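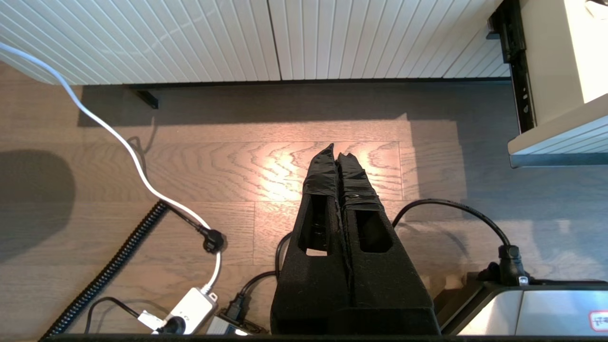 Cislow 환경경제학과 생활실천팀

집에서 줄이는 쓰레기와 전기

종량제 봉투 값은 버리는 만큼 나간다. 봉투를 덜 쓰려면 음식물의 물기부터 뺀다. 수박 껍질은 잘게 썰어 체에 하룻밤 두면 부피가 꽤 준다. 커피 찌꺼기는 신문지에 얇게 펴서 말리고, 다 마르기 전에는 뚜껑 있는 통에 넣지 않는다.

우유팩은 헹군 뒤 펼쳐서 말려 일반 종이와 따로 묶는다. 우리 팀이 조사한 265가구 가운데 122가구가 둘을 섞어 내놓고 있었다. 택배 상자의 테이프와 송장은 현관에서 바로 뗀다.
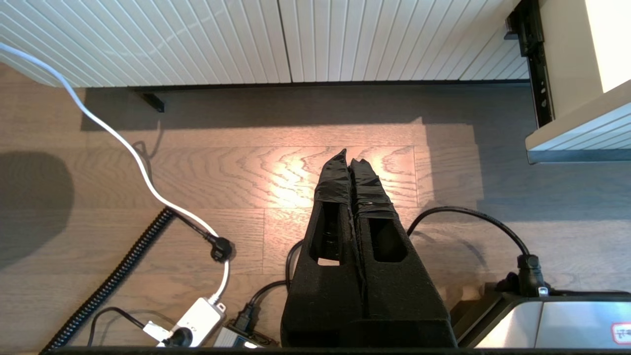

생활정보지 제3호

대기전력은 멀티탭 스위치로 끊는다. 셋톱박스는 다시 켜지는 데 시간이 걸리므로 외출이 길 때만 끈다. 12월에는 보일러를 껐다 켰다 하지 말고 낮은 온도로 계속 둔다. 창틀 문풍지는 한 줄에 대략 2,000원이면 산다. 붙이기 전에 마른걸레로 먼지를 닦고, 모서리는 조금 남겨서 자른다.

냉장실은 칸마다 손이 들어갈 만큼 비워 두고 냉동실은 채워도 된다. 고무 패킹에 낀 때는 베이킹소다를 묻힌 칫솔로 문지른다.

다음 호에는 헌 옷 내놓는 법을 싣는다.

20/11/22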